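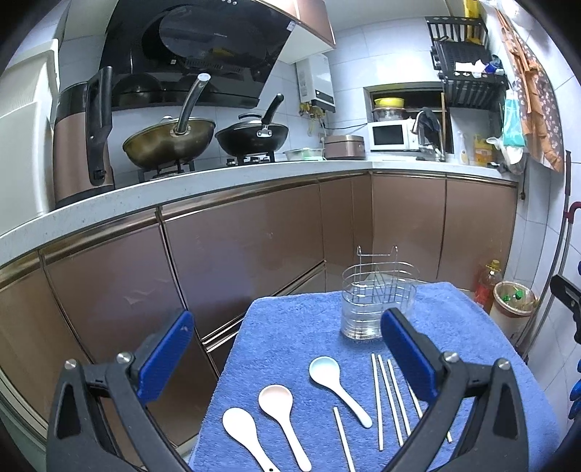
Hallby model homes open day – quick notes before I forget it all

Wrote most of this on the bus home, so sorry for the typos. Went to the open day at the Hallby building, where Todorova (the kitchen and interiors people) have fitted out a bunch of small furnished apartments you can walk through. Free entry, you sign a sheet at the door and get a paper map. Doors at 10 in the morning. I was there by a quarter past and there was already a line for the elevator. Took the stairs.

Why I went: our kitchen is tiny, the lease allows changes, and I wanted to see small kitchens with stuff in them. Showrooms always give you a bowl of lemons and nothing else. Here they had put things out like someone lives there.

The bronze kitchen

First one on the map and the one I liked best. L-shaped counter, compact. Lower doors in a glossy brown metallic, very shiny, with a thin silver trim strip along the top. I'd never have picked that from a sample card. In the room it works, the light bounces around on it and the place feels less like a closet. Fingerprints though. Asked about it, was told to use a damp cloth and then a dry one. OK. So two cloths, every day, forever.

Countertop is white stone, speckled, and it curves around the corner. Big plus. Our corner at home is a sharp join full of crumbs. The speckle is good too, hides everything.

White fridge at the end. A tall electric pot next to it on the counter, bronze and black, so it goes with the doors. Would have liked to know if they bought the pot for the doors or the doors for the pot.

Spoons and chopsticks

They had a small table in there with a blue terry towel over it, hanging down over the edges, and utensils laid out on top. Three ceramic soup spoons – white, pale pink, pale blue. Want them. Want the pink one mostly. Plus thin chopsticks in pale wood, five of them, so one is off somewhere without its partner. Same as in my drawer.

The towel idea I'm stealing right away. We use a plastic rack that takes up half the counter and grows slime underneath. A thick towel on a side table, spread the spoons and chopsticks out, then fold it up and wash it when it gets gross. Done.

Also on the table, at the back, a utensil holder. Chrome wire, two hooks at the top so it can hang on something, and a clear ridged plastic cup inside. Nothing in the cup. I like the clear cup, you'd see when it needs a rinse. Asked where it was from and they didn't know, somebody looked in a binder and gave up. If you know it please leave a comment. I'd hang ours off the rail by the window.

Other apartments, fast

The Nondis one. White everything, open shelves to the ceiling. Nice but I am 5'2" so no. A step stool was tucked in the plinth drawer, clever, still no.

The studio with the fold-down bed. Couldn't get in, too many people. Saw a rug.

The Erero one. They do lighting, it was mostly about lamps. Under-cabinet strips you dim with a foot switch. Foot switch was loud. Warm light was very good, made the tile look expensive. They quoted $79 per strip and you'd need two for a kitchen our size, more if you go around the corner. Thinking about it.

Bathroom mockup down the hall. Skipped it.

The talk

There was a talk at noon, 30 minutes, on planning a kitchen under 70 square feet. Standing room only and the mic kept cutting out. What I got down:

– leave one stretch of counter completely clear, the longest you've got
– measure the fridge with the door OPEN
– drawers for pans, shelves for plates
– spend on the countertop, save on the doors (from the people with the bronze doors!)
– somthing about outlets, missed it

Somebody asked what the cheapest useful change is and the answer was handles. We don't have handles, we have those push doors. So.

Money

No full price list, which annoyed me. You get a card and they call you. The only kitchen number I got out of anybody was $700 for swapping the lower doors on a short run, no fitting. Didn't ask if that was the bronze finish or the plain one. Should have. Will email.

Practical stuff

Parking is bad, take the bus. Coffee on the ground floor, fine, card only. Bathrooms on the second floor and not marked. Strollers have to wait for the elevator, and it's slow. Bring a tape measure, they had one to lend and it was always gone. I measured the counter depth with my forearm and will now try to remember how long my forearm is.

Quiet by two in the afternoon, so go then if you hate crowds. They said there's another one in October with different apartments. Probably going, will post if I do.

Still looking for that pink spoon.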